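발디스, 8월 공개 시연회 열고 선반 정리 로봇 작업 선보여
드로스턴과 공동 준비… 가정용 선반에서 양념병 등 생활용품 다루는 과정 공개

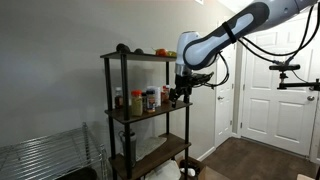 에프티미아 추칼라스는 시연이 끝난 뒤 이어진 질의 시간에, 물건이 늘 같은 자리에 있는 공장 선반과 달리 집 안 선반은 하루에도 몇 번씩 배치가 바뀌는데 그때마다 사람이 다시 설정해 주어야 한다면 쓰기 어렵겠다고 말했다. 이어 병 모양이 서로 비슷할 때 로봇이 무엇을 기준으로 고르는지도 물었다.

발디스(Valtis)는 이 질문이 이번 공개 시연회에서 가장 많이 나온 내용이라고 밝혔다. 회사에 따르면 현재 시스템은 선반 배치를 미리 입력하지 않고 작업을 시작할 때마다 선반을 새로 살핀다. 다만 라벨이 뒤로 돌아간 병이나 다른 물건에 가려진 용기는 아직 구분이 늦고, 이 경우 로봇은 동작을 멈추고 운영자의 확인을 기다린다.

발디스는 지난 8월 마린(Marín) 연구동에서 협력사 드로스턴(Droston)과 함께 공개 시연회를 열었다. 행사는 오전 10시에 시작해 오후 4시에 마쳤으며 방문객 679명이 다녀갔다. 사전 신청 없이 현장에서 등록한 사람은 82명이다.

시연은 로봇 팔 한 대가 선반 앞에서 물건을 집고, 옮기고, 다시 놓는 순서로 진행됐다. 선반에는 양념병과 뚜껑 있는 텀블러 등 일반 가정에서 볼 수 있는 물건을 올렸다. 선반과 물건은 모두 시중에서 구입한 것으로, 로봇에 맞춰 따로 제작하거나 표식을 붙이지 않았다.

한 회차는 25분으로, 앞의 15분은 작업 시연, 나머지는 질의응답에 썼다. 하루 동안 모두 일곱 회차를 운영했다. 관람객은 안전선 밖에서 작업을 지켜보았고, 회차마다 한 명이 나와 로봇이 옮길 물건을 직접 지정했다. 어린이는 보호자와 함께 입장했다.

발디스는 시연회에 앞서 같은 선반에서 집기 동작을 2352회 시험했다. 시험은 물건의 위치와 방향을 바꿔 가며 진행했고, 유리병과 플라스틱 용기, 부드러운 포장재를 나누어 기록했다. 회사는 세부 결과를 정리해 연말에 내놓을 기술 보고서에 실을 계획이다. 드로스턴은 그리퍼 손가락의 형상 설계와 케이블 배선을 맡았다.

마르셀리노 프리에토 발디스 시연 총괄은 "좁은 선반에서는 팔이 들어가는 각도가 조금만 달라져도 옆에 있는 병을 건드리게 된다"며 "이번에는 속도를 올리지 않고 평소 시험하던 속도 그대로 보여 드렸다"고 말했다. 그는 얇은 비닐 포장처럼 모양이 쉽게 변하는 물건은 앞으로도 시간이 더 필요한 과제라고 덧붙였다.

현장에서는 작업 중 소음과 정전 시 대처 방법을 묻는 질문도 나왔다. 발디스는 전원이 끊기면 팔의 관절이 그 자리에서 고정되며, 전원이 돌아와도 운영자가 재개 버튼을 누르기 전에는 움직이지 않는다고 설명했다. 가격과 출시 시기에 대해서는 정해진 바가 없다고 답했다.

두 회사는 다음 공개 행사를 칸델(Candel) 전시관에서 열기로 했다. 다음 행사에서는 선반 외에 서랍을 여닫는 작업을 추가하고, 회차당 질의응답 시간을 늘린다. 일정과 신청 방법은 발디스 홈페이지에 별도로 공지한다.

단체 방문은 학교와 기관에 한해 접수하며, 신청서에 인원과 희망 시간대를 적어 내면 된다. 시연 중 사진 촬영은 가능하나 플래시와 삼각대는 사용할 수 없다.

문의: 발디스 홍보팀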